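What Is Relegation, and Why Are Those Grown-Ups Crying?

Kids' Corner > Soccer > How Things Work

If you follow most American sports, you know what happens to the team that finishes last. Everyone says "better luck next year," and next year the team is back in the same league, sometimes with first pick of the best young players. Finishing last can be quite a comfortable way to spend a season.

In much of the soccer world, the team that finishes last gets thrown out.

Being thrown out like this is called relegation (say it "rel-uh-GAY-shun"). Going the other way is called promotion, and it has nothing to do with coupons.

The ladder

Think of soccer leagues as bunk beds stacked very high. The best teams sleep in the top bunk. The next best are in the bunk under that, and so on down until you reach teams whose goalkeeper also drives the bus.

At the end of each season, a few teams at the bottom of one bunk have to climb down, and a few at the top of the bunk below get to climb up. They swap. Everybody starts the next season with zero points, and the whole thing happens again, forever.

How many teams move depends on the country and the league. Two or three is common. Some leagues make a few of the teams play extra games at the end to decide the last spot. Those are called playoffs, and they are very hard on fingernails.

How do you end up at the bottom?

By not getting enough points. In nearly every soccer league it works like this:

Win: 3 points
Tie: 1 point
Loss: no points, and a quiet ride home

Add up the points from all the games and put the teams in order. The list is called the table. You can't eat off it.
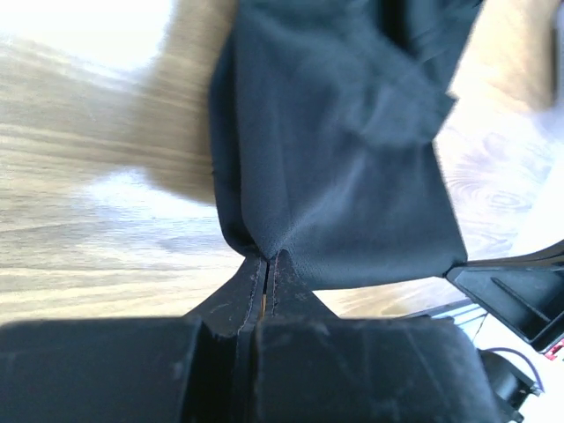 Elsa Hovland wants to know what happens if two teams have the same number of points, and whether they have to share the last safe place. They don't, I'm afraid. Soccer is bad at sharing. Many leagues look next at something called goal difference. You take all the goals a team scored and subtract all the goals the other teams scored against them.

Say Cruzado and Zundham both finish with 35 points. Cruzado scored 40 goals and let in 52. That makes their goal difference minus 12. Zundham scored 31 and let in 44, so theirs is minus 13. Cruzado stay up. Zundham go down, by one goal, and will spend all summer remembering every shot that hit the post.

Some leagues check the games those two teams played against each other first. If you plan to argue about it at lunch, look up the rules for your league.

Does it matter that much?

Quite a lot, yes. Teams in higher leagues usually get more money from television, and more people want to buy tickets. A club that goes down may have to sell its best players, who often would like to leave anyway and have already started being very polite about it.

Take Seltesgate. Two seasons ago they were playing in front of crowds of 3000. Then they won hardly any games after January and down they went. By the next fall, one game drew 1056 people, and I have my doubts about whether all of them had meant to come. The longest away trip got worse too. It is now 467 miles there and back, to a field with a slope.

But the other end of the table is having a wonderful time. Dretar came up the same summer Seltesgate went down, and people in town painted their fences in the team's colors. They lost their first game in the new league by five goals. The fences are still painted.

Why would anyone want this?

Mostly for the games at the end of the season. Without relegation, two teams near the bottom in the last month have very little to play for. With it, a game between 17th place and 18th place can be the loudest one of the day. Fans call it a relegation battle, and grown adults will listen to it on the radio with a cushion over their face.

It also means a tiny club can dream. If it keeps winning, it keeps going up. Most tiny clubs don't keep winning, but they are allowed to think about it.
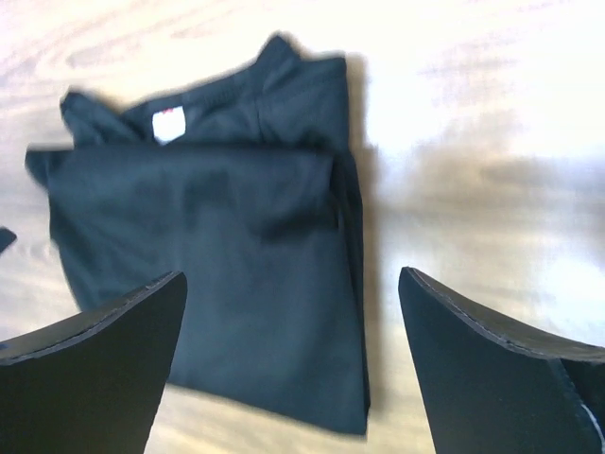
Edgardo Sison thinks the whole thing is unfair, and wrote to say that one bad year with a lot of injured players shouldn't cost a club its place. Plenty of people agree with him. Some leagues have answered by averaging results over more than one season, so a single rotten year hurts less. Other leagues, including the main one in the United States, don't do relegation at all. Their teams can finish last as often as they like.

Words to know

Relegation: moving down a league
Promotion: moving up a league
Table: the list of teams in order
Goal difference: goals scored minus goals let in
Yo-yo club: a team that goes up, comes down, goes up and comes down again. Their fans own a lot of maps.

Try it yourself

Make up a league of six teams and give them silly names. Roll one die for each team in every game, and the numbers are the score. Keep a table. When every team has played every other team, send the bottom one down and invent a new team to come up. Try not to cheat for your favorite. I sent mine down on the first go and had to have a sandwich.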